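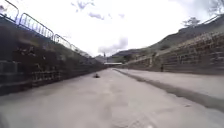

Svend Bech wrote in after the last edition to say that he had followed the section on first levelling to the letter, and that his sundial still told him it was lunchtime when he had plainly only just had breakfast. He wanted to know whether the Skiswood dial was faulty or whether he was. The section has been rewritten with him in mind. We have tried to be tactful.

Section 4: Siting, levelling and setting your Skiswood garden dial

Before you start

You will need the dial plate, the gnomon (the upright fin, packed separately so that it can be lost separately), the four fixing screws, the bag of shims, a spirit level, a pencil, and a clock you trust. A phone will do for the clock. It will not do for the spirit level, whatever the phone says about itself.

Check the number stamped under the plate. Plates marked 834 are cut for the latitude of Devville and anywhere within a short drive of it. If you live further off, use the wedge described in 4.3. Owners who skip the wedge tend to write to us in March.

4.1 Choosing the spot

1. Pick a place that gets sun from mid-morning to late afternoon. Walk out and look at it at nine, at noon and at four. Looking at it once, at a time when you happened to be holding a cup of tea, is how Mr Bech came to place his behind a water butt.

2. Look for things that will cast a shadow later in the year. A low winter sun finds walls, sheds and neighbours' extensions that the summer sun sails over.

3. Choose a base that will not move. Stone, brick or a concrete slab are all good. A tree stump is charming for a few years and then leans.

4. Stay well clear of iron railings, manhole covers and parked cars if you mean to find north with a compass. See 4.4, where we try to talk you out of the compass altogether.

Note: The dial can be mounted on a pedestal of your own. The top must be at least as wide as the plate. We have seen it done otherwise, and we have seen the plate afterwards.

4.2 Levelling the base

1. Lay the plate on the base without screws.

2. Put the spirit level across it from side to side. Slide shims under the low edge until the bubble sits in the middle.

3. Turn the level a quarter turn and do the same from front to back.

4. Go back and check the first direction, which you have just upset.

5. Repeat steps 2 to 4 until both are right or the light goes.

Caution: Do not level the dial by bending it. The Başaran foundry casts these plates in a bronze that feels as though it might give a little. It gives a lot, and all at once.

4.3 Fitting the wedge (only if you are away from Devville)

1. Find your own latitude on any decent map.

2. Take the difference between yours and the one printed on the card in the box. This is the angle your wedge must have.

3. If you live further north, the wedge raises the south edge of the plate. If you live further south, it raises the north edge. Write this on your hand before going outdoors.

4. Fit the wedge between the levelled base and the plate. The base stays level. The plate does not, and you may put the spirit level away before it upsets you.

Ready-made wedges come from Pistau in whole degrees. Half degrees can be had by sanding, patience, or not minding.

4.4 Finding north

The fin must point to true north. A compass points to magnetic north, a different place, and one that wanders. Use the sun.

1. Look up the time of solar noon for your location on the day you are setting the dial. Most almanacs give it. Expect it to be some way off twelve, and well past one if the clocks have gone forward.

2. Slot the gnomon into the plate with its sloping edge rising towards the north. Press until it clicks. If it does not click, it is in backwards.

3. Stand by the dial at solar noon and turn the whole plate (with its wedge, if fitted) until the shadow falls exactly on the twelve.

4. Mark round the plate with the pencil. Do not lean over it to admire the shadow while you do this, as there will no longer be one.

5. Drill, plug and screw down. Tighten the screws a little at a time, corner to opposite corner.

Caution: Never look at the sun to see whether it is in the right place. It is.

4.5 Why it still disagrees with your watch

It will. The dial keeps sun time and your watch keeps the time the railways wanted. Your longitude shifts the reading by 4 minutes for every degree you stand east or west of your time zone's meridian, and the sun itself runs up to a quarter of an hour fast or slow as the year goes on. The curve on the back of the card gives the correction for each month. Add the hour for summer time by hand, in your head, with whatever feelings you have on the subject.

Tarmo Mägi, who drew the curve, asks us to mention that it is correct, and that those who find it upside down should turn the card over.

If the reading is out by several hours after all this, go back to 4.4, step 2. Mr Bech did, and his gnomon clicks now.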